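About Drusness Acoustic Panels

Room acoustics, measured and corrected

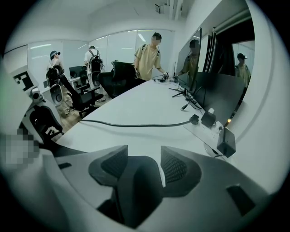

Drusness designs and installs sound treatment for offices, classrooms, clinics and small meeting halls. The company works from measurement. Each project starts with a reverberation survey in the finished room, with its usual furniture in place, and the results are compared against a target set for the way the room is used. Furniture matters to the result more than most clients expect. A long white table with a mostly bare top, for example, is a large reflecting surface at ear level, and it has to be entered in the room model along with the walls, floor and ceiling. Carpet, curtains and upholstered chairs are entered the same way, each with its own absorption values by octave band.

History

The firm was started in Morurville by Emerson Frota, who had spent his early career tuning rehearsal rooms and recording booths. The first contracts were for school music departments. Office work followed when open floor plans became common in the area and tenants began to complain about speech carrying between desks. Golshifteh Sharifi joined as head of measurement and wrote the survey procedure that is still in use. The company now has 36 employees in two locations: the main office and shop in Morurville, and a smaller test facility in Ikach.

What we do

Survey. A technician sets up an omnidirectional source and records impulse responses at fixed positions. Small rooms take four positions. Larger rooms take more, according to floor area and ceiling height. Background noise is logged separately with the ventilation on and with it off.

Modeling. Survey data is used to calibrate a computer model of the room. The model is accepted when predicted and measured reverberation times agree within our tolerance in every band from 125 Hz to 4,000 Hz. Treatment options are then tested in the model, starting with the ceiling.

Fabrication. Wall and ceiling panels are cut and wrapped in the Morurville shop. Standard panels use a mineral wool core with a fabric face. Perforated wood faces are available where the wall will take knocks. Low-frequency absorbers are built to order, with depth and cavity fill chosen for the problem band.

Installation. Our own crews do the mounting. Panels hang on a rail system so that they can be taken down for painting or wiring and put back in the same place. Most classrooms are finished in a day.

Verification. The survey is repeated after installation at the same positions. The client receives both sets of data, the model file and a drawing showing panel locations.

The Ebrahimi method

Our reports refer to the Ebrahimi method. It is an in-house procedure for rooms where absorption is concentrated on one surface, such as a conference room with a treated ceiling and hard walls. Standard formulas assume sound is spread evenly through the room and tend to predict a shorter decay than the one measured. The method splits the decay into vertical and horizontal parts and treats them separately. A technical note with the full derivation is sent on request.

Projects to date

We have completed surveys in 1,817 rooms. Classrooms are the largest group, followed by conference rooms. In more than 32 buildings we hold a standing agreement to resurvey after any change of layout or use. Raw data from every survey is archived and can be reissued to the building owner.

What we do not do

Drusness does not carry out sound isolation work between apartments, outdoor noise studies or hearing tests. For isolation work we can supply room data to the client's own consultant.

Contact and visits

Survey requests should include a floor plan, ceiling height, a list of surface finishes and a short note on how the room is used. The Ikach facility is open to architects and facility managers by appointment. The next open session for architects is in April.

Page last revised 2/19/23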